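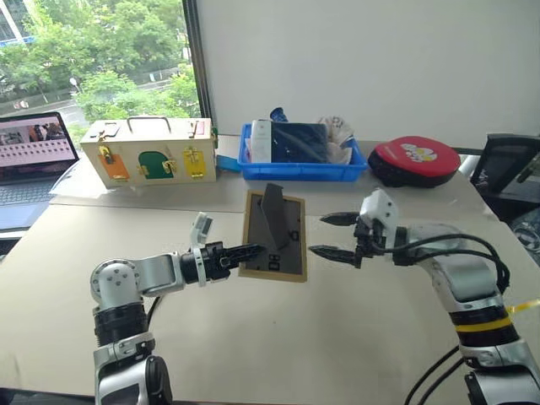 The Good Frame

My aunt left me a photo frame and 30 dollars, and asked in writing that I not spend one on the other.

The frame came from Truststead, a store that sold lamps until it sold nothing. It was tan in some lights and gold in the light my aunt preferred. The back was dark gray, with a fold-out leg and a few small labels I have never seen a reason to read. She stood it on the piano for years. It held the picture it came with: a couple laughing on a dock.

We all knew them. They were the Wilards, after the name on the sheet music underneath, and at family dinners they were held up to the rest of us. The Wilards wrote thank-you notes. The Wilards had never once parked on the lawn.

I put the frame on my desk, leg out, facing the wall. My cousin came by on 1st May to see how I was treating it.

"You've got them looking at the wall," she said.

"They like the wall."

She turned it around. The couple went on laughing. She told me that when she was 16 she had mailed a letter to the dock, care of the lake, to ask if they wanted a daughter.

"Did they write back?"

"It was returned. Two cents short."

We ate some crackers. She asked if I planned to put a real picture in, and I said I had one of my aunt in June, squinting, with her thumb up. We got as far as the first clip. Then my cousin folded the leg in and out a few times, checked the hinge, and asked if I had any cheese.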